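Ticket 2000-17 : la main gauche ne se referme plus sur le pignon
Projet étudiant Tirnar, atelier d'assemblage à deux bras
Ouvert par : Lamisi Eshun
Suivi par : Radomir Georgiev
Priorité : normale
État : en attente de validation

Lamisi Eshun, 16 novembre
Depuis la mise à jour du contrôleur Pridar, le bras gauche descend vers le pignon bleu mais la main s'arrête trop haut. Les doigts se ferment dans le vide. Même résultat en vitesse réduite à 70 %. Le bras droit exécute sa séquence normalement. Pas de message d'erreur dans la console, le cycle est noté « terminé ».

Radomir Georgiev
Est-ce que la planche a été déplacée ? Si oui, refaire le repérage des coins avant toute autre chose. Merci de joindre le journal du cycle complet et pas seulement les dernières lignes.

Lamisi Eshun
Planche retirée hier par l'autre groupe pour leur passage, puis remise en place. Repérage refait, écart corrigé en X et Y. En hauteur, toujours 6 mm de trop. Journal joint.

Radomir Georgiev
Vu dans le journal : la hauteur de table est relue dans l'ancien fichier de configuration, celui de mars. La mise à jour a rétabli le chemin par défaut. À faire :
- arrêter le contrôleur
- remettre le chemin vers le fichier du groupe
- redémarrer, puis refaire la prise d'origine des deux bras
- relancer uniquement l'étape du pignon, main droite levée et ouverte
Ne pas toucher aux limites de force pour l'instant.

Bianka Rácz
Je prends la suite pour Lamisi, qui est en cours. Chemin corrigé, origine refaite. Au premier essai, le bras gauche s'est arrêté à mi-course, défaut de communication. Connecteur rebranché côté armoire, défaut disparu. Étape du pignon relancée : 17 prises réussies de suite. Les chevilles et les cylindres n'ont pas été testés.

Radomir Georgiev
Bien. Faire un cycle entier avec les cylindres avant de fermer. Sauvegarder aussi le fichier de configuration dans le dépôt du projet, il n'y est pas.

Bianka Rácz
Fichier déposé. Cycle entier prévu au prochain créneau. Vue de l'étape du pignon en pièce jointe.
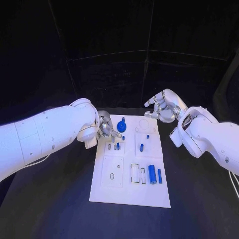
Pièce jointe 1. Étape du pignon : main gauche au-dessus de la planche, main droite levée et ouverte.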